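3.2 Einrichtung und Pflege der simulierten Zelle

Ich gebe zu, dass ich die Pumari-Zelle anfangs ziemlich stiefmütterlich behandelt habe – es ist ja »nur« eine Simulation! Nach 900 Episoden hatten wir dann aber einen Versatz zwischen Handgelenkkamera und Greifer, den Stijn Kuipers erst beim Vergleich der Logdateien bemerkt hat (danke, Stijn). Seitdem prüfe ich vor jedem Lauf die Kameratransformation und fahre 13 feste Posen in der Küche an. Beide Greiferfinger müssen dabei unten im Bild stehen, sonst wird neu kalibriert.

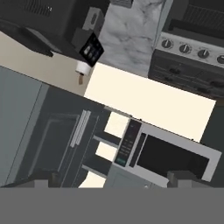

Abbildung 4: Gerenderte Handgelenkansicht mit Kühlschrank, Mikrowelle und Herd, am unteren Rand die Greiferfinger.

Den Abgleich rechne ich inzwischen über Nacht, er dauert 55 Minuten und läuft ohne mich durch. Femke Martens hat das Skript dafür geschrieben, und ich habe bloß die Toleranzen etwas enger gezogen.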